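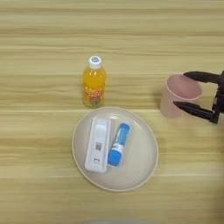 Staff kitchen and break room inspection - Hedalska building, second floor

November 2, 2019
By Clem Te Moana

Scope: kitchen, break room, corridor outside both. The storage room behind the kitchen is covered on the electrical sheet and was not entered. Items are marked OK, ACTION or MONITOR. Comments follow each item.

1. Exits and access

1.1 Corridor door opens fully. OK.
Comment: closer adjusted in April. Door now latches without being pushed.

1.2 Exit route clear to a width of 900 mm. ACTION.
Comment: clear width measured 800 mm at the recycling bins. Move the bins to the window wall. Floor tape to be laid once the new position is agreed with cleaning.

1.3 Exit sign lit. OK.

1.4 Emergency light test. MONITOR.
Comment: the corridor unit came on at once. The kitchen unit came on but was dim at the end of the test. Battery to be checked on the next visit and replaced if the result is the same.

2. Electrical

2.1 Kettle, cord and plug. OK.
Comment: rated 2,000 W. Plugged directly into the wall outlet, as required after the last inspection.

2.2 Microwave (Noguchi). ACTION.
Comment: door seal is lifting at the lower hinge side. Take out of use and tag. Do not glue the seal. Facilities has the replacement form.

2.3 Refrigerator (Caltodetti). OK.
Comment: vent grille dusty, brushed off during the visit. Gap behind the unit is adequate. The cord runs down the wall and does not cross the walkway.

2.4 Power strips. ACTION.
Comment: one strip plugged into another under the counter. Remove the second strip. The phone chargers can go to the outlet by the door.

2.5 Ground fault outlets at sink. OK.
Comment: both tripped and reset with the test button.

3. Water and floor

3.1 Hot water temperature at tap. MONITOR.
Comment: thermometer was out for calibration. Reading to be added by hand to the office copy.

3.2 Trap and supply lines under sink. OK.
Comment: old stain on the cabinet floor, same outline as in the April record. No drip found. Leave the cardboard in place so that any new leak shows.

3.3 Floor mat at sink. ACTION.
Comment: one corner curls up and will catch a shoe. Replace with the flat-edge type used on the first floor. Turning the mat over has been tried and does not work.

4. Tables, seating and food areas

4.1 Chairs. ACTION.
Comment: 14 chairs checked. One has a loose back bolt, tagged and set against the wall. Tighten or discard.

4.2 Table stability. OK.
Comment: no rocking when loaded at the corners. Feet are level and the leg bolts are tight.

4.3 Table surfaces and spills. MONITOR.

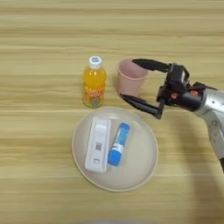

Comment: sugary drinks are the main source of sticky residue and of insects in this room, and the cleaning round does not reach the tables until evening. Wood surfaces need to be wiped along the grain with a damp cloth and then dried, as liquid left standing will raise the finish. Drinks such as bottled orange juice should be kept capped between pours, and cups and plates returned to the counter after use. The cleaner now supplied (Trarik) may be used on the tables at the weak dilution only. The strong dilution is for floors. Both are marked on the inside of the cupboard door, but the lower line is wearing off and should be rewritten.

4.4 Food labeling in refrigerator. ACTION.
Comment: several containers without name or date. Post the clear-out notice again and allow the usual period before discarding.

5. Fire and first aid

5.1 Extinguisher mounted, pin and seal in place. OK.
Comment: gauge in the green. Bracket screws tightened.

5.2 Fire blanket. OK.
Comment: pull tabs hang free. The calendar that covered them has been moved.

5.3 First aid kit. ACTION.
Comment: burn dressings past date, adhesive bandages low. Eyewash in date. Restock and initial the card inside the lid.

Follow-up: items 1.2, 2.2 and 2.4 to be closed first. The microwave stays tagged until the seal has been replaced and the unit rechecked - a repair note alone is not enough. Comments on this sheet go to the facilities desk with the item number.

Related items
Electrical sheet, second floor storage
Floor mat types and where to order
First aid kit contents card
Emergency light test log
Hedalska building, first floor kitchen inspection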